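The Hands Before the Hands

Teaching a robot arm to pull a processor, one bad afternoon at a time

Tariq Mengal has his elbows tucked in like he's eating soup on a plane. Small movements. Left hand does nothing for a while, right hand does a quarter turn, stops. Across the room the arm does the same quarter turn and stops too.

"Too far," he says, to it or to himself. Backs up. Goes again.

I've been at Kanarent since nine and this is what the place sounds like: a fan, a click, somebody breathing out through their nose. The company takes old computers and gets the useful parts back out. Processors, memory, drives, whatever still has a buyer. For years that was people with screwdrivers and it mostly still is. What's new is the corner where Mengal sits, running an arm by remote control, doing the same job over and over so that a piece of software can watch and learn it.

They call each run a demo. A demo starts with the arm parked and ends with the part out, or dropped, or with Mengal saying a word I said I'd leave out. All of them get saved. The bad ones get a tag.

The processor is the hard one. Ask anybody here. Memory comes up if you're firm with the latches and pull straight. A drive slides. But the processor is flat, it's down in a metal frame, and the space around it is tight. A person gets a fingernail under the edge and doesn't think about it. Mengal has to think about it. He's looking at a screen, and most of what he can see on it is gripper.

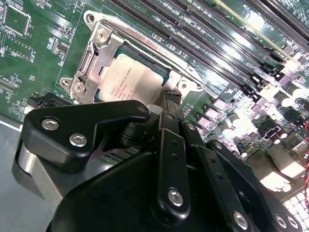
Going in at the socket. The wrist view gets crowded once the fingers are down.

So you learn to steer by the parts you can still see, he says. A corner of the retention frame. The lettering on the lid, not to read it, just to see if it's moved. Glare is a pain. Green board, bright light, half of it goes white on you and you wait or you tilt the wrist a little and hope.

There are two ways to show an arm something like this and Kanarent has done both. The first is the obvious one – grab it and push. You put the motors in a loose mode, take hold of the wrist, and walk the thing through the job like you're teaching a kid to swing a bat. The arm remembers where it's been. It's quick to learn and anybody can do it. It's also tiring, and your own arms get in the way of the cameras, and the arm is heavy enough that the last half inch is mush. For a processor the last half inch is the whole job.

The second way is what Mengal does. Sit down, hold the controls, drive it from a distance. The software they use for this is named Donden, written by two engineers upstairs who both told me the other one picked the name. Donden takes what the hands are doing, shrinks it, and passes it along. At the fine setting a big move of the wrist is a tiny move at the gripper. It feels, I can report, like trying to write your name with a pool cue.

They let me have three tries. First one I never got near the socket. Second one I touched the frame, heard it, let go of everything. Third one I got the fingers either side of the lid and was so pleased with myself that I closed them wrong and they slid off over the top. Mengal was nice about it. "Keep that one," he told the engineer. "That's a good miss."

Good miss is a thing here. More on that in a second.

The targets come from Grajales, the sorting side of the business, which sends machines over by the cart. Anything goes. Different makers, different years, sockets turned this way and that, cables wherever the factory or the last owner put them. Early on the team ran everything on one model of desktop. Got very good at that desktop. Then somebody rolled over a cart of something else and the arm was a beginner again. Now they mix it up on purpose.

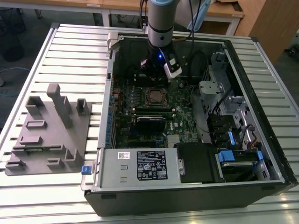
Page last changed: December 25, 2018

A tower on its side is the easy posture, everyone agrees. Panel off, board facing up, gripper comes in from overhead and there's nothing to fight except the case walls and whatever is screwed down next to the socket. Big metal drive cage on one side, power supply on the other, and you come down between. The arm has to learn that too, how much room it's got. Mengal knows it without looking by now. He swings wide of the cage every time, a lazy little curve, and when they first let the software try on its own it made the same curve. In a case with the cage already pulled. No cage to avoid! Curved anyway.

"It's my accent," he says.

That is sort of the whole trouble with teaching by showing. You teach everything. The useful stuff and the habits. Mengal pauses before he closes the fingers, always has, he's checking the screen. The software picked up the pause. It doesn't need to check anything, it just stops there a beat because that's how it's done. One of the engineers wanted to trim the pauses out of the recordings. They tried it. The thing started grabbing early and they put the pauses back in.

Back to the misses. When they began in March the plan was clean runs only. Made sense, show it the right way. They got 194 clean ones and turned it loose, and it was lovely right up until something went a hair wrong. Then it had no idea. It had never seen a finger slip. It had never seen a lid sitting crooked. It'd just carry on with the rest of the motions, lifting a processor it wasn't holding, carrying nothing over to the tray, opening up, done, very proud.

So now Mengal messes up deliberately. Comes in off center and fixes it. Gets one side up, sets it back down, takes a new grip. The goal was 1,000 runs with a recovery somewhere in them and they blew past that. The full count on the whiteboard the day I visited was 3,202, all kinds, clean and ugly together. There was a bet going on the next round number that I wasn't allowed to join.

Lunch was sandwiches on a parts cart. I asked about jobs, since you have to. The people on the benches have opinions. One woman who's been doing teardown for years said she'd be glad to never pull another processor in her life, it's the pins, you bend one and the board's worthless and you feel sick about it. A guy next to her said sure, and after the processors? She shrugged. Neither of them has been asked to drive the arm. Both of them would like to try. Mengal came off those benches himself, he did this by hand before he did it by stick, and I think that's most of why he's good.

There's a rival in this, a firm called Gernerow, that skips the people part and writes out every motion as code. Mengal's bosses are polite about them. The argument goes that coded motion is great if every machine on the line is the same machine, and junk never is.

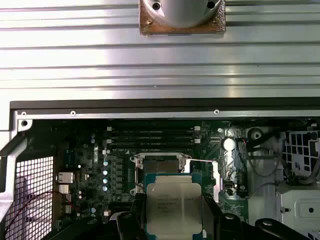 The grip itself took the longest to settle. They went through taped fingers, rubber fingers, a suction cup that hated the printing on the lids. What stuck was the plain black pair they'd started with, and a technique Mengal worked out over a couple of weeks of swearing. The trick's in the two fingers not doing the same job. Look at the right one, angled out with its upper edge pressed against the side of the processor, the processor up a little off the socket between the pair of them. A little is all you want at that stage. Hold there, look, then go. Go early and a corner can drop back in, and you're into pins, and the lady at the bench is right about the pins.

By three the light's gotten better and Mengal's on a streak. Five in a row, six. The engineers have stopped watching, they're arguing about storage – every run is several cameras' worth of video and it all has to live someplace. He misses the seventh. Real one, not on purpose. The lid kicks sideways and he goes quiet, opens the fingers, shifts over, comes back down slower then I'd have thought anyone could stand. Gets it.

"Tag that," he says.

Somebody tags it. He rolls his shoulders, parks the arm, and asks what's next on the cart.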